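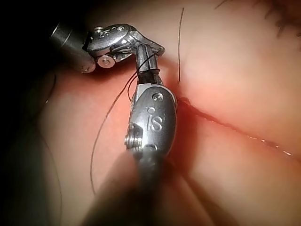 Two instruments and black suture at the incision line.

Kerslake Soft Tissue Practice Pad

We love this pad. Kerslake makes it for people learning to suture with wristed instruments, and the surface has rounded lobes and folds to work around, so you get to practise on something with a bit of shape to it. The pinkish colour is easy on the eyes through a long session, too!

Each pad is 90 mm wide and 27 mm deep, and it sits in the Orgate tray (sold separately). Cut your own line wherever you like — along a lobe or across one — then close it and start again beside it. The cleft is the spot we keep going back to. It's narrow, and getting a wrist down between the two mounds takes real patience.
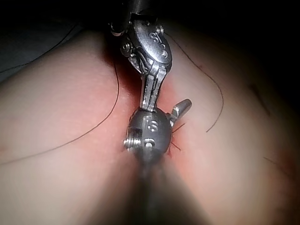

What's in the box

One pad, pinkish, item 361
Storage sleeve
Care card

Care

Rinse in lukewarm water, pat dry and store flat, away from sunlight. Take out any leftover thread first. Kidano pads from before February use the older, smaller tray and won't fit the Orgate.

Price: $70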